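Speaker notes: "Best Before What, Exactly?"
Date labels and the household waste story
November 2023

Slide 1. Opening

Skip the thank-yous, the chair will have done them. Start with the question: who threw out a yogurt this week because of the number on the lid? Wait for hands. Don't comment on how many.

I'm going to be rude about a claim most of us have repeated, me included. The claim is that people waste food because they don't understand date labels, and that if we fix the wording we fix the waste. I used to have that on a slide. I took it off in September after I went back and read what it was standing on.

Slide 2. Where the claim comes from

Most versions trace back to surveys. People are asked whether they know the difference between "best by" and "use by," they get it wrong, and the report says confusion causes waste. Slow down here. Getting a definition wrong on a form tells us about the form. It says very little about what anyone does at six in the evening with a hungry kid and half a pack of ham.

Slide 3. The fridge itself
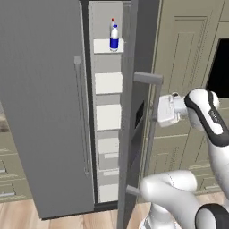 Side-by-side refrigerator, right-hand door open.

Ask them to think about where food goes to die at home. Mine goes to the back of the bottom shelf. I have lost whole cabbages back there. A cabbage has no date on it at all, and the label theory has to step politely around the cabbage.

Fresh produce, leftovers, bread from the bakery: no printed date on most of it. If the labels were the main problem, you'd expect the unlabeled stuff to do well. I haven't seen anyone show that it does.

(If running long, cut the cabbage.)

Slide 4. The Ukanmont trial

Be fair to this one. Joyce Mfinanga ran it and she shared the raw sheets when I asked, so credit where it's due. 393 households, 62 of which dropped out before the end. Half got the new plain-language stickers, half got nothing. The headline was that the sticker group wasted less.

My problems with it:

Waste was self-reported, in a diary. People who get a sticker and a diary know exactly what you're hoping to read.

Nobody weighed a bin.

The dropouts get one line in the report. I'd like to know which group they came from. Joyce says she is going to check, and I believe her, but the press release went out anyway.

It ran for 6 weeks. I can be good for 6 weeks too.

Slide 5. Smart labels

Hesix wants to sell us a patch that changes color as the food ages. Clenska wants to sell us an app. Both decks have a curve that starts high and goes down and no label on the vertical axis. I asked both for the data behind it. Got a brochure from one and a meeting invitation from the other. Don't say which was which.

Pause for water. Then read the comments that came in on the draft.

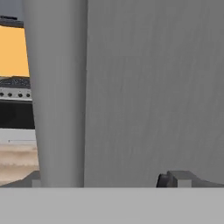

Dale Hiebert wrote back that I'm being too hard on labels, that a clear date costs almost nothing to print, and that if it saves even one carton of milk per family it's worth doing while the rest of us argue about methods.

I half agree. Print the clearer date, fine. What bothers me is the next step, when "cheap and probably harmless" turns into "proven" in a grant application. Cheap things also use up attention. Pack sizes haven't changed and the two-for-one deals are still there, and those are harder conversations to have with a retailer.

Slide 6. What I would want to see

Bins weighed by somebody who doesn't know which group the house is in. A full year. Produce and leftovers counted along with the packaged goods. Results published even if they're dull. Erasto has a budget for this and it's smaller than you'd guess, ask him at the break.

Questions

Someone will bring up Tedesco. I haven't read the full report, only the summary, so say so.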